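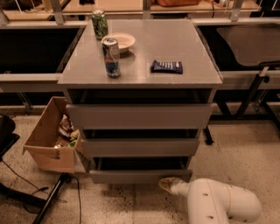

Vacancies / Housekeeping and Facilities

Room Turnover Assistant (part-time)

Storkaden is looking for a Room Turnover Assistant to join the housekeeping team at Kistach, our short-stay residence for visiting students and trainees. The post is part-time, 18 hours a week, and starts in November.

Guests at Kistach stay for anything from one night to a whole term. When they go, they leave things behind: drinks cans, half a packet of biscuits, a bowl from the shared kitchen on top of the chest of drawers, a snack bar still in its wrapper. The assistant clears each room, sorts what is found and gets the room ready to be let again. You will work in a pair for the first 2 weeks and mostly on your own after that.

What the work involves

Clearing the tops of drawers, desks and window sills. Cans go to recycling, crockery goes back to the kitchen on your floor, and unopened food goes in the sharing cupboard by the laundry.

Checking every drawer. The chests in our rooms are plain grey ones with three drawers and no handles. Pull each drawer out fully, look right to the back and close it again before you leave. Socks and chargers are the usual finds.

Emptying rubbish. We use open cardboard boxes on the floor while a room is being cleared - wrappers and packaging go in these as you work, and the full box goes down to the bin store at the end. Please do not leave boxes in the corridor.

Wiping surfaces, sweeping and mopping hard floors, and making up beds.

Writing down lost property in the book at reception, with the room number and where the item was found.

Reporting anything broken. A drawer that will not shut or a lamp that will not come on should be put on the repairs sheet the same day.

What we are looking for

You do not need to have done this job before. We would like to hear from people who are tidy, can keep to a list and do not mind working without much company. You should be able to bend, kneel to reach the bottom drawers and carry a box down one flight of stairs. There is a lift in the Gautier wing but not in the Grestach wing. You need enough English to read cleaning labels and write a short note for the next shift.

Hours and conditions

Shifts start at 9.30 am and finish by 1 pm, with a paid tea break. Changeover weeks at the end of term are busier, and extra hours are offered then, though you do not have to take them. Gloves, tabards and all cleaning materials are supplied. Safe shoes are not, but you can claim up to 40 pounds towards a pair once you have started. There are some 200 rooms across the two wings, shared between the whole team.

The post reports to Sioned Gwilliam, Housekeeping Supervisor. Training is given by Telmo Ortuño.

How to apply

Send a short letter or email to Kyriaki Zacharopoulos at the Storkaden office, saying why the job would suit you and which mornings you can work. A CV is welcome but not required. Paper forms can be collected from Kistach reception, and Leonidas Tzavaras on the desk can help you fill one in.

People we would like to meet will be asked to come in for a chat and a look round one of the rooms - allow an hour.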